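Workshop > Old PCs > Questions I Get A Lot

Refurbishing a desktop tower: your questions, my answers

Posted February 9, 2019 by Manaia Whitelaw
37 comments | 952 shares

I get a lot of email about the old office towers I take apart and put back together (I'm up to 1129 of them in my log, and yes, I keep a log), so I've gathered the ones that keep coming up. If yours isn't in the list, the comments are open and I read them all, even if I'm slow!

Do I need to lay the case on its side?

Please do. I did my first few standing up, with one hand holding the tower and the other fishing around for a slot, and I dropped more screws into more power supplies than I want to admit. Flat on the table with the side panel off, you can see the whole board and press straight down.

What do you do with the parts while the case is open?

They go in a tray. I used to use muffin tins and then a Pluvham drawer organizer, and both were fine for screws and hopeless for cards. A tray with molded pockets is so much nicer, because a card can stand up on its edge and a memory stick gets its own holder. I also like being able to see which spots are still full before I close anything up. Trudy Tipoki, who taught me most of this, used a folded bath towel for years and still tells me I'm fancy.

Which order do you put things back in?

Memory first, then expansion cards, then the drives. The memory slots get awfully hard to reach once there are cables draped across the board, and I have big hands. If I've had the processor out, that goes in ahead of everything and I don't touch another part until the socket is latched.
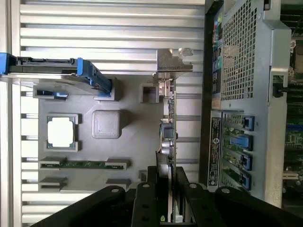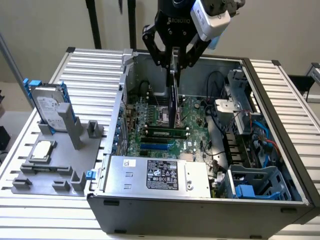 How hard do I push on a memory stick?

Harder than feels polite. Line up the notch first, and check it twice, then press evenly on both ends until the clips come up. If one end sits higher than the other, take it out and start over. Don't wiggle it in.

My computer beeps and won't start now. Did I kill it?

Probably not! Nine times out of ten it's the memory. Unplug the machine, pull the stick, put it back in, and try again with just the one. I had a Briner tower last June that beeped at me for a whole afternoon, and all it wanted was the stick moved one slot over.

Are the colored plastic bits important?

On a lot of office machines the colored tabs and latches are the parts you're meant to grab, so look for those before you reach for a screwdriver. I snapped a perfectly good drive carrier on an old Berisha because I was prying at the wrong end. The replacement took ages to find.

Should I open the power supply to clean it?

No. Leave it closed, blow the dust out from the outside with the machine unplugged, and if it smells burnt, replace the whole thing.

Do you wear a wrist strap?

I do, clipped to bare metal on the case. Mine came in a Kikside tool kit and it's ugly and it itches, but I've gotten used to it.

Can I mix old and new memory?

Sometimes. It has to be the same type, and it'll run at the speed of the slower stick. I keep a box of matched pairs with rubber bands around them, and if I can use a pair I will.

Will you fix mine if I mail it to you?

I'm sorry, I can't. Shipping a tower costs more than most of them are worth, and my shelves are full. Leave the model number in the comments with what it's doing and I'll have a guess.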